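**Minutes, laundry and linen working group, October**

Chair: Graziella Marras. Start 10:40. Apologies: Hamdan site.

**1. Previous minutes**

Agreed with one correction: item 4 should read "pillowcases", not "pillows".

**2. Stock count**

The Clukier store holds 142 hangers. Of these, 26 have bent hooks and will be withdrawn. Replacement hangers are to be the flat-shouldered type already in use at Wenerau. Wire hangers will not be reordered.

Action: Marras to place the order before the next meeting.

**3. Folding surface**

Plarker reported that the folding table in the upstairs room is too short for adult shirts with the sleeves out. Sleeves hang over the end and pull the body of the shirt off square. Two options were discussed:

- extend the table by 40 cm
- fold on a made bed, with the bedspread pulled tight first

The second option costs nothing and was preferred for bedrooms. The table extension is held over until a price is received. Wenerau asked that shoes and bags be kept off any bed used for folding. Agreed.

**4. Shirt method**

The draft sheet was read through. Wording agreed as follows:

1. Lay the shirt flat, collar towards the headboard.
2. Draw each sleeve out to the side by the cuff until the creases at the shoulder are gone.
3. Smooth the body from the placket outwards.
4. Fold one side in to the middle, then lay the sleeve back down along the fold. Repeat for the other side.
5. Fold the hem up in two stages, finishing below the collar.

Step 2 was discussed at length. The earlier draft had the sleeves folded in straight away, and shirts done that way came off the pile with a diagonal crease across the back. Holding the cuff and not the forearm of the sleeve gives a straighter line.

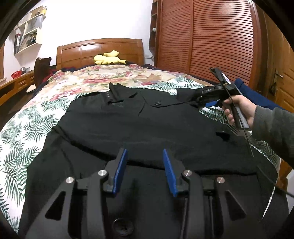 Dark shirts are to be checked for lint before step 4. A light brush is enough; tape leaves residue on some fabrics. Shirts with a missing button go to the mending basket unfolded, with a pin at the place.

Clukier asked whether the sheet should cover polo shirts. It was agreed that it should not at this stage. T-shirts and polo shirts will have a separate sheet.

Action: Plarker to retype the sheet in larger print.

**5. Garments left on chairs**

Clothes over chair backs are to be hung or sent to the wash at the end of each session. No further action.

**6. Any other business**

The iron at Hamdan has a worn flex and is out of use. Replacement approved.

Meeting closed 11:26. Next meeting at Wenerau, same time.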